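Skerna two-arm cell – inspection checklist
Shared workshop, bench bay
Inspected 2018-05-21 by Ngọc Lại. Second check by Wilfredo Umali.

Complete with power off unless the line says otherwise. Mark each line Pass, Fail or Comment.

1. Isolation
Mains switch off and plug withdrawn – Pass
Supply label legible – Pass
Emergency stop latches and needs a twist to release – Pass
Comment: the stop button is stiff. Replace before the next open session.

2. Rail and mounting plates
Plate bolts tight on both arms – Pass
Rail does not shift when pushed by hand – Pass
Witness marks on bolt heads line up – Fail, right plate
Comment: the bolts were tight but the paint marks had worn off. Re-marked by Wilfredo.

3. Arms, unpowered
Free movement through full travel, no grinding – Pass
Play at elbow within the limit set in March – Pass
Gripper screws tight – Comment
Comment: one screw on the left gripper took a quarter turn. Thread lock to be applied.
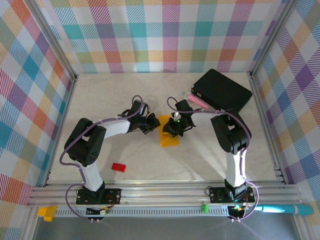
4. Cables
Cable slack is the item most often failed on this build, and it must be checked with the arms reaching inward as well as folded back. A cable that is clear in one position can catch in the other. The purple cable on each arm loops past the elbow and on to the gripper, and the left one forms a further loop above the wrist. Move each joint slowly by hand and watch that loop for snagging on the brackets.
No chafing at elbow – Pass
Connectors seated at gripper – Pass
Red wiring at the small boards beside the plates held clear of moving parts – Comment
Comment: add a tie on both sides. Lok-yiu Au has the right size.

5. Powered test, reduced speed
Two people present, one at the stop – Pass
Home position reached by each arm in turn – Pass
Software keep-apart distance of 30 mm holds – Fail
Comment: the grippers closed to less than the set distance when both were sent to the centre of the table. The setting had gone back to default after the Cuson update. Restored and saved, then retested – Pass.
Stop pressed during movement, both arms halt – Pass

6. Running log
Hours entered: 400
Next full strip-down due at 2000 hours.

Open actions
Stop button – Maricel Manalastas
Thread lock, left gripper – Wilfredo Umali
Cable ties, both sides – Lok-yiu Au

Cell released for supervised use at reduced speed only. Full speed stays locked out until the open actions are signed off.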